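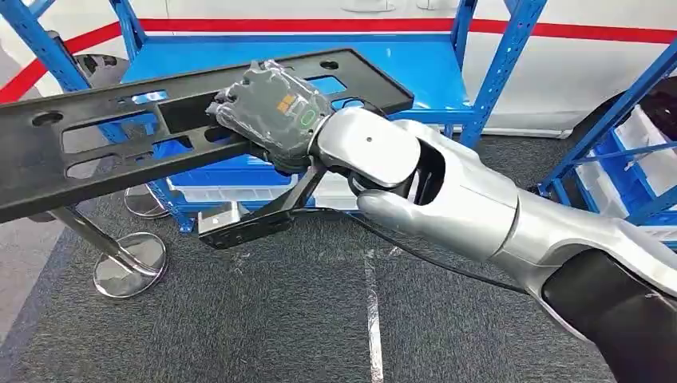
Kevin McGrath wrote that he had summed the Skarnen column for a wet September, got a lower total than the one on the paper sheet, and wondered which of the two he was supposed to believe. The paper sheet, in that case. A page had been keyed with two lines swapped and one line dropped. It is fixed in the current files, and his message is the reason this README now has a section on monthly totals.

Avstead Daily Rainfall, transcribed

Last updated 22 July 2024

What this is

Daily rainfall readings from three hand-read gauges near Avstead, typed up from paper. The gauges are called Orker, Mussa and Skarnen, after the places where they stood. The source is 192 monthly sheets, one sheet per month with a column for each gauge. No months are missing, though plenty of days are.

The readings were taken by people with a measuring cylinder, usually before breakfast. They wrote the amount down in millimeters, sometimes with a note next to it. We have kept the notes.

Files

readings.csv -- one row per gauge per day
notes.csv -- remarks from the sheets, linked to readings by row id
totals.csv -- the monthly totals as the observers wrote them
gauges.csv -- site information for the three gauges
changes.txt -- every correction made after the first release

All files are UTF-8 with commas between fields and a header row. Text fields that contain commas are in double quotes.

Columns in readings.csv

row_id: a whole number. It stays the same between releases. If a row is removed, its number is not used again.

gauge: orker, mussa or skarnen, in lower case.

date: year, month, day, with hyphens. The date is the day the reading was taken, not the day most of the rain fell. A reading on the morning of the second covers the 24 hours before it.

rain_mm: the amount in millimeters, to one decimal place. Empty if there is no number on the sheet.

flag: one letter, explained below. Empty for an ordinary reading.

sheet: the number of the sheet, from 1 to 192, in date order.

Flags

t: trace. The observer wrote "tr" or "trace." The cylinder was wet but there was too little to measure. rain_mm is 0.0 for these rows, so if you care about the difference between a dry day and a damp one, check the flag.

a: accumulated. The gauge was not read for one or more days and this reading covers all of them. The skipped days have an empty rain_mm and the flag m.

m: missing. Either the space is blank or the observer wrote that the gauge was not read.

s: snow, melted and measured.

u: unclear. The figure was hard to read and the two typists did not agree at first. The value given is the one they settled on.

A blank space was never turned into a zero. Some observers left dry days blank in their first few months and wrote 0 later on. We can guess which blanks were dry days, but we have not done it in these files. If you want to do it yourself, the sheets where it seems likely are listed at the end of gauges.csv.

How the typing was done

Each sheet was typed twice by different people working from scans. The two versions were compared by script, and every mismatch was looked at again on the scan. Salim Mwakyusa ran the comparison and made the final call on anything still open. The most common mismatches were 1 and 7, then misplaced decimal points, then whole lines shifted up or down by one day. Shifted lines are the worst of these, as a script that only looks for odd values will not find them.

We did not correct the observers. If someone wrote 31.2 and it looks like it should have been 3.1, the file says 31.2. Where there was a note about it on the sheet, the note is in notes.csv.

Monthly totals

The totals in totals.csv are copied from the foot of each sheet. They were added up by hand and some are wrong. A difference between the written total and the sum of the daily rows can mean any of these:

the observer made a mistake adding
a reading was left out of the sum, often a late one squeezed into the margin
we made a typing error

Every month with a difference has been checked against the scan since the first release, so most of what remains should be the first two. The column checked in totals.csv says yes where this was done and gives the initials of whoever did it.

The gauges

Orker stood in an open field on level ground, with no trees close by. It is the most regular of the three and the one to use if you only want one.

Mussa was in a garden. A hedge on the west side grew taller over the years and was cut back at least once, according to a note. Expect low readings in windy weather. We have no measurements of the hedge.

Skarnen is the highest site and the hardest to get to in winter. Most of the accumulated readings come from here. The cylinder was broken and replaced partway through, and the new one was marked in a different style, so a few readings afterward were noted as doubtful by the observer. Those notes are in notes.csv under the word "cylinder."

Things to watch out for

Readings over 50 mm are rare. All of them have been checked against the scan, and they are what the sheets say. One is over 100 mm. It is an accumulated reading from Skarnen and should not be used as a daily amount.

The time of reading is not on the sheets. A note on the inside cover of the first folder says "morning, before 9 where possible." Treat it as that.

Do not average the three gauges to get a figure for Avstead. They are too different in height and shelter, and the missing days do not line up.

What it has been used for

Comparing wet and dry spells, teaching people how to handle missing days, and one long argument over whether winters at Skarnen have changed. The record is short for questions about climate and we would not lean on it for that by itself.

Names and privacy

Observers signed some of the sheets. Their names are not in the files, and remarks about health or family were left out of notes.csv. Remarks about weather, equipment and livestock were kept.

Reporting errors

Send the row_id, the value you think is right, and the reason. If it holds up against the scan, it goes into the next release and is listed in changes.txt under your name, or without a name if you prefer.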